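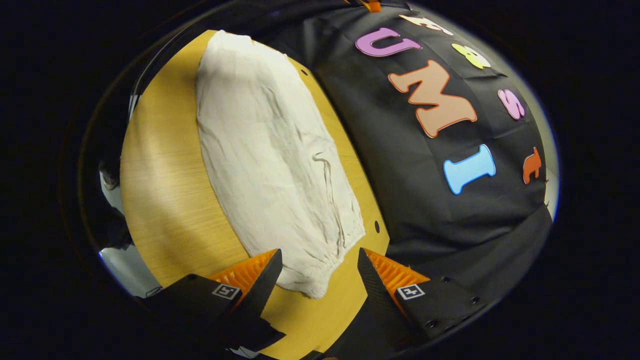

Progress report to the Kemell Fund
Jisodcombe Community Nursery, propagation project
20 Sep 2018

Summary
The grant was awarded to raise native perennials from seed for the Prernley streamside planting. The work is on schedule except for the swamp milkweed, which is behind. Spending is within the amount approved.

Seed and sowing
Seed was cleaned over the winter and given cold treatment in damp sand. We began sowing in May, in plug trays, using a peat-free mix from Malabanan. The first batch of mix held too much water and we added perlite to the rest. We sowed 3,000 plugs in all, across 17 species.

Germination
Black-eyed Susan, bee balm and New England aster came up evenly. Blue vervain was slow but filled its trays by midsummer. Swamp milkweed was poor. We think the cold treatment was too short, and the remaining seed has gone back in the refrigerator to be sown again next spring. Cardinal flower did well once we stopped covering the seed and watered from below.

Losses
Fungus gnats were a problem in the east greenhouse during the humid weeks. Sticky traps and longer gaps between waterings brought them down. Some bee balm had mildew in August and those trays were moved outside, where the new growth has been clean so far.

Planting out
To date 906 plants have gone in at Prernley, all on the upper bank. The lower bank was too wet to work after the summer storms. We plan to start there as soon as the ground firms up – the sedges first, then the asters. Plants not set out before hard frost will stay in the cold frames with a mulch of shredded leaves.

Equipment
The 2 mist benches paid for by the grant are installed and in daily use. One timer failed and was replaced under warranty. The shade cloth came in under budget, and we ask permission to put the difference toward deeper pots for the milkweed.

Next period
Collect and clean seed from the stock beds, finish the upper bank, repair the cold frame lids, and order sand. A full plant list by species will be sent with the final report.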